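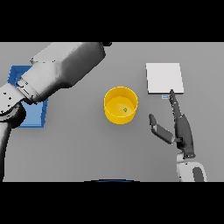 Can I paint over old kitchen tiles or do they need to come off first?

You can paint straight over them as long as they're stuck down firmly. Clean off the grease, give them a light sand, then tile primer and two coats of tile paint.

tealpot
Posted May 23, 2018

Sorry, me again with the long version! The tiles are behind the cooker and the sink in our rented-out-then-moved-back-into house, brown with a sort of wheat pattern, and I can't stand them another winter. I had a quote of £158 just to hack them off and make good the wall, before buying a single new tile, so paint is looking very tempting. It's a small patch, 40 tiles if you count the cut ones. My worries are the bit right behind the hob, which gets properly hot and spattered, and the grout, which has gone grey and crumbly near the taps. Do I redo the grout before or after? And has anyone used the Danko tile paint? They had it in Holtent's and it was a lot cheaper than the rest.

marrowfat
I did mine two summers ago and would do it again tomorrow. Grout first, definitely. Rake out the crumbly stuff, put new in and leave it a few days to go really hard, or the paint will sit on damp grout and lift (ask me how I know). Then sugar soap, and then sugar soap again, as kitchen tiles hold on to more grease than you'd believe. I used 80 grit on a block to start with, which was far too rough and left scratches I can still see when the sun comes in, so go finer than that!

I had the Danko in white. It goes on thin and you'll look at the first coat and want to cry, but the second one sorts it out. Small foam roller for the flat bits, little brush for the edges. Mine has chipped in one place by the bread bin where I caught it with a tray, and I've touched it up with what was left in the tin.

Behind the hob I'd check the tin, mine said not to use it near a naked flame. Is yours gas?

pebbledash_again
don't bother, it always peels. take them off

nuvadton_nan
I wouldn't say always. My sister's has lasted years but she only has an electric cooker and she wipes it down with a soft cloth, no cream cleaner. Mine behind the gas hob went yellow and bubbled before the first Christmas. In the end I left the rest painted and put a glass splashback over the hob part, it just screws on, and you'd never know what was under it. I got mine from Skusora in the sale.

One other thing, seal round the sink after you paint and give it as long as you can before you splash it. We were washing up in the bath for days, and I'd do it in July next time so you can have every window open. The primer does pong.

tealpot
It's gas, so that settles the hob bit. Off to measure up for a splashback, thanks both!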